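Osent brings small storage back to the desk with the Kellberg drawer box

OSENT, 7th May. Osent, the maker of household storage and desk furniture, today announced the Kellberg, a small box for the tabletop with a pale wooden frame and a coloured front. It will be sold through the company's own shop and through independent furniture and stationery shops from the end of the month.

The Kellberg is intended for the small items that collect on any desk or hall table: keys, stamps, spare batteries, receipts, sewing things. It takes up little room and may be placed at the back of a work surface, leaving the front clear for writing or for a keyboard.
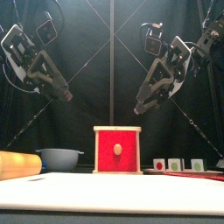
Home and Office Storage

The new box is the first product to come out of the review of small furniture that Osent began in January. As part of that review the company wrote to customers who had bought its larger cabinets and asked them what they still kept in jars, tins and shoe boxes. Over 3,000 replies were received. Many customers said that they owned enough large storage and had nowhere suitable for the things they used every day.

"We had been working on taller and wider pieces for several years, and the replies pointed us somewhere else," said Liesbeth Van Wijk, Managing Director of Osent. "People wrote to us at length about rubber bands and door keys. They wanted something with a proper front and a proper knob that could stand in view in a living room."

The design is the work of Jozef Declercq, who joined Osent as Head of Design after a long period in the restoration of office furniture. His starting point was the card index drawer, which he has simplified. The frame has thin corner posts and a flat rail along the top. The wood is left pale so that the grain may be seen and so that the box sits comfortably beside furniture of other makes and ages.

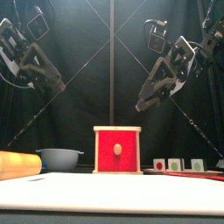 Red was chosen as the launch colour after a trial in which 40 households were lent boxes in four different finishes and invited to keep the one they preferred. The front has a slight texture, and the round wooden knob is placed in the centre, a little above the middle of the panel. Mr Declercq explained that the position of the knob had been discussed for longer than any other part of the box.

"On the early models it was exactly halfway up, and it looked as though it had slipped," he said. "We raised it very slightly. I would also have liked a smaller knob, but several of the people in the trial had stiff fingers and found the small one a nuisance, so the larger one was kept."

The Kellberg will be made at the company's workshop in Grivomura, where Osent has produced its cabinets since the workshop opened. A first run of 2,000 boxes has been approved. The workshop will continue to make the existing Matei range of shelves and cabinets, and delivery times for Matei orders already placed are not affected.

Each box is supplied fully assembled. Customers are advised to wipe the frame with a dry cloth and to keep it away from radiators and from direct sun, which will darken pale wood over time. Replacement knobs and fronts may be ordered separately. Fronts in further colours are planned, and details will be given when the finishes have been settled.

Shops that already stock the Matei range may order the Kellberg on their usual terms. New stockists are asked to apply in writing to the sales office and to state whether they wish to receive a display box with their first order. Display boxes are lent free of charge for 40 days, after which they may be bought at the trade price or returned.

Ms Van Wijk added that the company intends to keep the Kellberg in production for as long as there is demand for it. "Customers often ask us for a second piece to match one they bought years before. We would like to be able to say yes."

About Osent

Osent designs and makes storage furniture for homes and small offices. Its products include the Matei range of shelves and cabinets and the new Kellberg drawer box. All furniture is made at the company's own workshop in Grivomura, which also carries out repairs to older Osent pieces.

Notes to editors

Interviews with Liesbeth Van Wijk and Jozef Declercq may be arranged through the Osent press office. Sample boxes are available on loan to home and design publications. Requests should give the date by which the sample is needed and a return address.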